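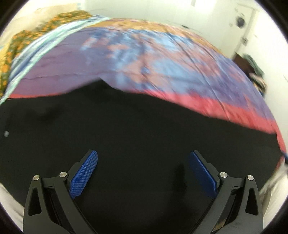
I have been going to our village's remembrance service since I was small enough to be carried to it, and I'd like to put in a word for reading out all 82 names. There was talk in April of trimming the list, as it makes for a long stand in the cold, and I do understand that (my own knees are no friend to it!). But Elfriede Vogler has read those names for years, slowly, with a breath after each one, and you can hear the children at the front go quiet somewhere near the third or fourth. Some of those families have no one left here to say the name at home. Print the list in the program too, by all means, and bring out more chairs, but please let Elfriede read it through to the end.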